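Home | Reports | Grants | Stores | Contact

Cluline Food Access Grant: Progress Report, Second Period
Apr 3, 2019
By Lena Borkowska

Print this page | E-mail this page

1. Scope of the period

The grant pays for a private-label health food range at the Ponwood grocery cooperative. Work in this period covered product selection, shelf placement and supplier terms. The Cunar Street store carried the full range. The Wieczorek Road store carried dry goods only, as its second chiller was out of service for most of the period.

The range now stands at 114 products, against a target of 100. The surplus is in tofu, tempeh and bean spreads, where the supplier offered mixed cases and we accepted small quantities of several flavors. We expect to drop the slowest of these at the August review. 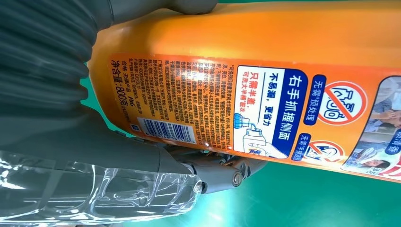 Shelf placement was changed once. The range was first stocked as a single block at the end of aisle four. Sales of nut butters and whole-grain pasta were low there, and both were moved beside the regular lines. The frozen items stayed together in one door of the upright freezer.

2. Sales and waste

Cunar Street sold 767 units of the chilled lines in the period. Waste was highest in fresh soups, which arrive with a short date and come in cases of 20. The supplier has agreed to half cases from the next delivery round — the unit price is unchanged, but we pay the extra handling. Soup orders will be placed twice a week instead of once.

Dry goods produced almost no waste at either store. One delivery of rice crackers was refused for crushed cartons and credited in full.

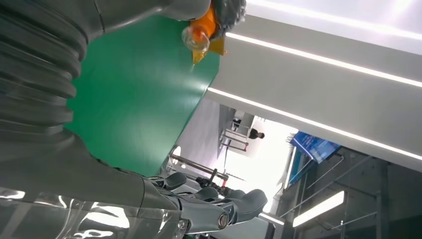 3. Staffing and training

Eugeniusz Pietrzak took over ordering for both stores. He has moved the range onto the same order sheet as the rest of the grocery department, so stock counts and reorder points now sit in one file. Floor staff at Cunar Street have finished the allergen training. Wieczorek Road staff have completed the first of two sessions.

Two of the part-time positions named in the grant agreement remain unfilled. Unspent wages are carried forward under the same budget line — no transfer is requested.

4. Open points

The chiller repair at Wieczorek Road is outside the grant and is being paid from store funds. Chilled lines will start there once the unit has held temperature for two full weeks. Shelf labels for the spreads still show the old pack weight and are being reprinted.

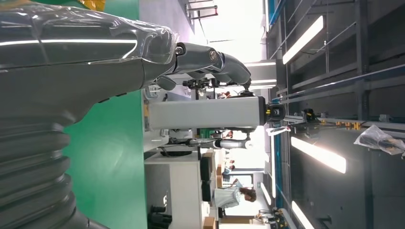 Will the range need more grant money to reach the Wieczorek Road store in full?

The current budget covers it. Opening stock for the chilled lines was included in the original award and has not been spent.

Supplier invoices and the waste log are filed with the grant accounts at Cunar Street.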